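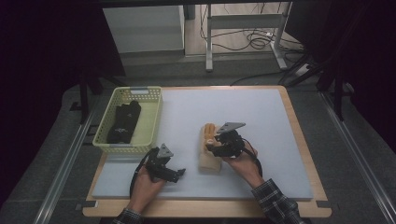

How often should I check over a sorting table and its baskets?
Once a month is plenty for most homes, plus a quick look any time you've moved the furniture.

Home Checklists Laundry Storage Contact

Search this site Enter keyword Go

Sorting table checklist, with my comments

I go through this list every February and then keep going until I get bored, usually by summer. My own table is a Skandwood and the baskets are Trarkel, but any brand will do!

1. Table corners. Run a palm along the front edge and both corners. Rounded ones are kinder to hips – I still managed a bruise last winter.
OK / Fix

2. Foam board on top. Press down on each corner. If it rocks or slides, stop and sort that out first. Leave a bit of wood showing at the front so you can see where the table ends.
OK / Fix

3. Baskets. Feel inside the holes and around the handle cutout for sharp plastic. Socks snag on the tiniest thing (ask me about my good black pair).
OK / Fix

4. Floor. Carpet hides pins and buttons, so I go over it with my hand flat and my shoes off. Slow but it works.
OK / Fix

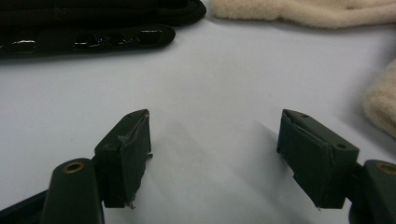
Home Checks, Issue 35, p. 8

5. Bare surface. Wipe a pale top with a barely damp cloth and look at it from low down, with a lamp to one side. Scratches I can live with. Anything that catches a fingernail gets sanded or covered.
OK / Fix

6. Lint and loose bits. Pick up threads and flecks before clean clothes go down. I used to skip this one and my dark T-shirts paid for it.
OK / Fix

7. Upright things. Anything tall stands well back from the front edge, base flat, and gets a gentle nudge. If it tips, it goes on the floor.
OK / Fix

I give the whole list 4 stars out of 5 for my own table this time. Lost one on the carpet.

Comments (3)

Bromar fan: Number 3 got me, found a nasty burr on the handle. Filed it down, thanks!

sockdrawer200: Do you tape the foam board or just lay it on?

Gentile St. reader: I'd add chair legs, mine are always loose by spring.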